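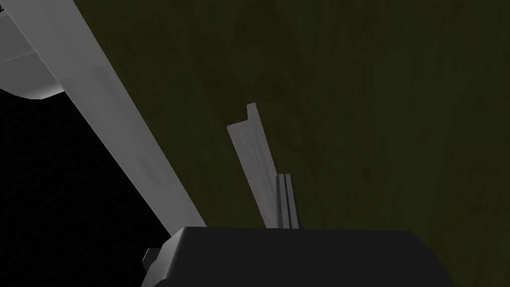 Soledad Herrera would call it "a floor you can lift," and adds that most people who work on one never find out it's there until a panel rattles.

Raised access floor (also raised floor, access flooring, in older trade papers "computer floor"). A floor made of removable panels set on adjustable pedestals above the structural slab. The gap underneath, the void or plenum, carries power, data, piping and sometimes air. Common in offices, control rooms, equipment rooms, call centers. Less common in schools, rare in houses.

Parts

Pedestals. Steel base plate, threaded stem, head. Glued to the slab, or glued and screwed where the floor is high. The stem takes up unevenness in the slab, within limits.

Stringers. Horizontal bars joining the pedestal heads. Used on tall floors and under heavy equipment. Many low office floors leave them out and rely on the panel corners being screwed down or held by gravity.

Panels. Square. Cores of chipboard, calcium sulfate or cement fill, usually wrapped or trayed in steel. The Oltitz panel, made by Ghaffari, is a chipboard core type with a steel tray and is sold bare, for carpet tile. The Flestel is the same firms heavier line, calcium sulfate core, factory finish bonded on top.

Void height. Low floors, 500 mm and under, cover nearly all office work. Above that mostly plant and equipment rooms.
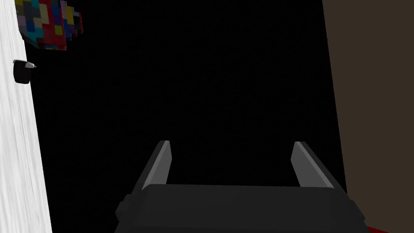
Installation

Slab cleaned and sealed first. Dust is the usual reason for a failed glue bond. Grid set out from two lines at right angles, started so that the cut panels at the walls are not slivers. Pedestals placed, leveled by laser, panels dropped in row by row. Perimeter cuts come last and take longer than people allow for.

Heavy services ideally go in before the panels, on the marked grid. In practice often after, with panels up and down several times, which loosens heads and chips edges. Ghaffari's own guide says no more than 9 panels open in a row without bracing. Other makers give other limits or say nothing.

At the Lemitstead records building, some 3000 panels were laid over two floors, work starting in March. A crew of 6. The lower floor had to be releveled in part after cable trays were found to be fixed against the pedestals, and the contract afterward seperated the two trades by area.
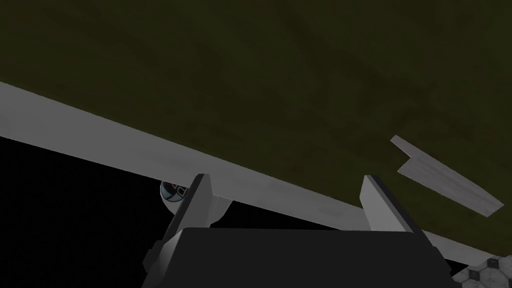 Long pale gray beam beside a dark green surface. Computer rendering.

Loading

Two figures matter, and they get mixed up. Point load, for a desk leg or a rack foot. Uniform load, for the area as a whole. A panel can pass one and fail the other. Rolling loads (pallet jacks, cabinets on casters) are a third case and harder on the panel than a static weight of the same size. Temporary boards are laid along delivery routes.

Common faults

Rocking panels, from a head out of level or grit under a corner. Squeaks at the perimeter. Air leaks where the void is used for cooling and cutouts were left unsealed. Lost lifting tools, the suction type for hard finishes and the spiked type for carpet. Panels put back turned the wrong way, wich matters only for cut ones and for bonded finishes with a grain.

See also

Screed
Underfloor air distribution
Cable tray
Carpet tile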